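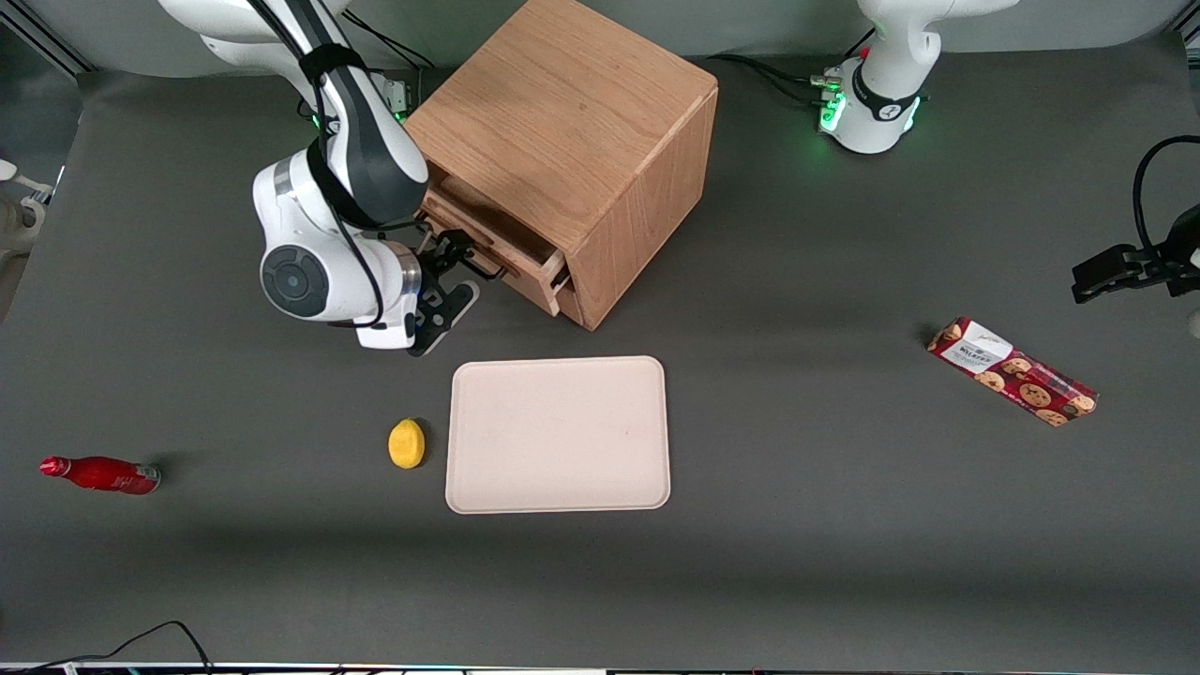 Dorota Czarnecka
Moderator, Shares and Funds board

Topic: Dividend reinvestment or take the cash?

Dorota Czarnecka
Moderator
5 May 2026
I hold 953 shares in Goodwin and the registrar has written to say the reinvestment plan is open again. Up to now I've taken the cash and let it sit in the brokerage account until I had enough to buy something. The plan charges no commission. My broker takes a flat fee on every trade, so small purchases never made sense. Is anyone here in the plan, and do you regret it?

cwhitelaw
Member
Been in it since they first offered it. No regrets. The shares turn up, I file the statement, done. If you leave it as cash you will spend it or forget it.

Senan_OS
Member
I'd take the cash. You already have a fair amount in one company and the plan only adds to it. I did this with Cumham for years and ended up with far more of it than I ever would have bought on purpose. Then they cut the dividend in August and the price went with it.

cwhitelaw
Member
That's a Cumham problem. You could have left the plan any time.

Senan_OS
Member
I could have. I didn't look, and the plan made it easy not to look.

KirstyR
Member
Check the tax side before you sign. In a regular account the dividend is taxed the year it's paid whether you reinvest or not, so you need to find that money from somewhere else. Also every reinvestment is a separate purchase with its own cost. I sold my Nodham holding last year and had to go back through a box of statements to work out the gain.

Dorota Czarnecka
Moderator
The last payment was $175, so the tax I can cover. The record keeping bothers me more. Kirsty, did the registrar not have the old statements online?

KirstyR
Member
Only the last 2 years. Save them as they come.

bevan_m
Member
Third option – take the cash and put it in a broad fund. Mine goes into the Woltcombe index fund, no fee on purchases. I wait until there's $4000 and move it in one go.

cwhitelaw
Member
Then it's sitting idle for months. Why wait if there's no fee?

bevan_m
Member
Habit, mostly. Fewer entries to write down.

Dorota Czarnecka
Moderator
Thanks all. I'm leaning toward cash into a fund, but monthly. I'll read the plan terms again before the form is due.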